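Projects > Grumari > Meetings > Notes

Monday, 2 pm – minutes taken by Larysa Antoniuk

Present: Mehwish Ansari (chair), Ostap Boiko, Manju Sandhu, Larysa Antoniuk. Apologies: Ivan Bondarchuk.

1. Minutes of the last meeting
Agreed, with one correction. The spare battery order went to Kivby, and the earlier minutes gave the wrong supplier.

2. Demonstrations recorded
Ostap reported that the set now holds 2,208 demonstrations made with the hand-held grippers. Of the latest batch, 56 were rejected because tracking dropped out part-way through. Manju asked whether these could be repaired. Ostap thought not, and they will be recorded again.

3. Door task
Manju went through the written steps for the two-gripper door task. She wants every run to begin with the door closed and both grippers held up. Mehwish asked that people start from different distances – most runs so far begin too close to the handle. Ostap will change the instruction sheet.

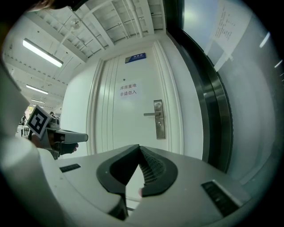
Item 3: view from one gripper facing a closed door, with the second gripper held to the left.

There was some discussion about doors with notices on them. It was agreed that staff must get permission before using any store room door, and that a door marked for authorised people should stay shut unless the person in charge has said otherwise. Larysa to write to the building office.

4. Remote control trials
Manju has compared remote control with hand-held recording on the drawer task. Remote control took longer per run, but the wrist angles were easier for the arm to copy. Mehwish would like 3 more sessions before deciding. Bestska has offered the loan of a second control set until December.

5. Any other business
Gloves are running low – Ivan to be asked to order more in the small size.

Next meeting: same time, Manju to chair.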